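Grippers at work: how do I help my team feel all right about it?

Posted by Rhonda Sutherland in Work and Automation, 17 replies hidden, best ones shown 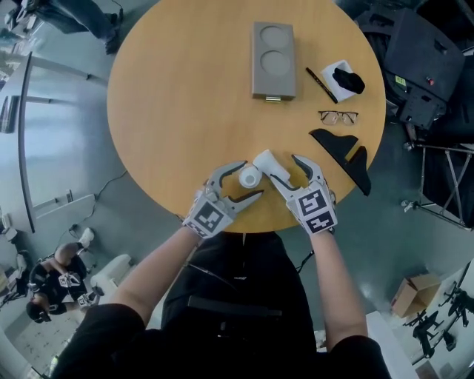 Rhonda Sutherland

Hello all, I've been reading this board for ages and have finally plucked up the courage to write. I look after a small packing team at Gruvden, and since August a few of us have been doing table tasks with the hand-held grippers on, so that the arms can learn from us. Picking up a cup, putting it down again, moving the drink carrier, that sort of thing. It's gentle work and you do it sitting down, which my knees are very grateful for!

My trouble is the mood. Two of my longest-serving people have asked me whether they're teaching their own replacements, and I didn't have a good answer for them. The others rather enjoy it. How have you handled this where you are, and is there a sensible limit on how long someone should wear the things?

Corey Pomare

Hello Rhonda, and welcome. We went through the same at Alvarado, and I was one of the grumpy ones, so I do feel for your two. What helped me was our manager sitting down with a pot of tea and telling us which jobs were going over to the arms and which weren't, and admitting where she didn't know yet. We lost the night repacking (no tears from me) and four of us moved on to checking and setting up. The pay for that took far too long to sort out, so do get it in writing early on.

As for time, we do 40 minutes and then swap. My wrists told me long before any rota did. Clear the table of glasses and pens and whatnot first, and tuck the cables somewhere you won't catch your foot. And let people practise with something light before anybody starts counting! I must have dropped the same cup all morning.

dosteser_nights

depends on your contract. ask the union

Comments

marge_b: Corey, did the pay ever get backdated?

Corey Pomare: It did, Marge, after a good deal of nagging.

tinpot: We were asked for 200 goes a shift at Amport and it was miserable. They dropped the target in the end and people cheered up no end.

This site uses cookies to remember your login. Accept or Manage settings

Contact us | Copyright the community help board and its posters | Back to top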